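## 4. Setting Up the Dresser-Top Tidy Chore

Welcome to the fun part of the Drullo home chores guide! By now the arm is bolted down, the stop button works, and you've run the practice moves from Section 3. Now we find out how it does with an ordinary mess.

Can a machine tidy a bedroom yet? Partly, and the part it can do is a joy to watch. Picking up one soft thing at a time is well within reach. Folding is still hard, and anything with a cord on it is harder.

### 4.1 Before you start

1. Clear the floor around the base so you can walk to the stop button without stepping over anything.
2. Close the blinds. Strong sun on pale wood washes out the wrist view, and white objects suffer most.
3. Put a few everyday things on the dresser top. Don't line them up! A real mess teaches you far more than a neat row.
4. Set the speed to 15 percent for the first run.

**Caution:** Keep hands and faces out of the arm's reach whenever the status light shows it is ready to move.
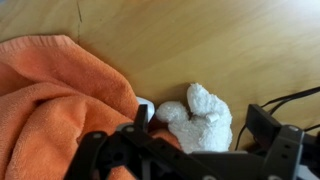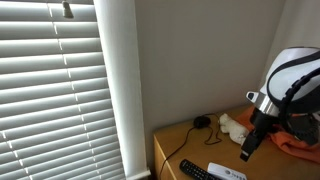

Dresser top, mixed soft and hard items:

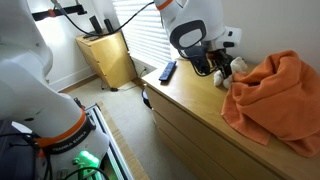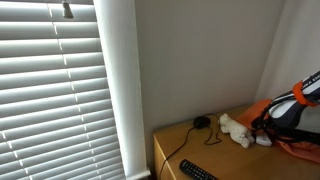
### 4.2 Choosing the first item

Start with the thing that forgives the most mistakes. A stuffed toy is our favorite at the Rotthorpe workshop, and we've suggested it to every new owner since the first Drullo release. The little white plush is a great first pick: it's lumpy enough that the fingers can get hold of it from several sides, and a squeeze that's a bit too strong does it no harm. Save the orange cloth for later, when you've read Section 6. Crumpled fabric has no fixed shape, and the software has to guess where one fold stops and the next begins.

1. Open **Chores > Tidy > Single item**.
2. Tap the item on the screen. Check that the outline covers all of it and none of its neighbors.
3. Choose **Soft** grip.
4. Place the drop bin where the arm can reach it with the elbow still bent.
5. Press **Go** and keep one hand near the stop button.

**Note:** If the outline spills onto a nearby cloth, slide the two apart by 2 inches and tap again.

### 4.3 Cords and remotes

A mouse with its cable still attached should wait. The fingers can lift the mouse just fine, but the cable comes along and drags whatever it's looped around. We've tried this plenty at our Zavedton test house, and of 195 corded pickups the ones that went well nearly all began with a coiled, tied cable.

Remotes are much friendlier. Use **Firm** grip across the narrow side, and raise the approach height a little so the fingertips don't scrape the wood.

### 4.4 If the arm misses

- **Fingers close on air:** run the Hämäläinen depth check (Section 3.5), then retry.
- **Item slips out on the way up:** lower the lift speed before you raise the grip force.
- **Arm pauses over the item:** it isn't sure what it sees. Tap the item again.

Wipe the finger pads after about 1,000 pickups, or sooner if you have a lot of fleece in the house. Replacement pads are covered in Section 9.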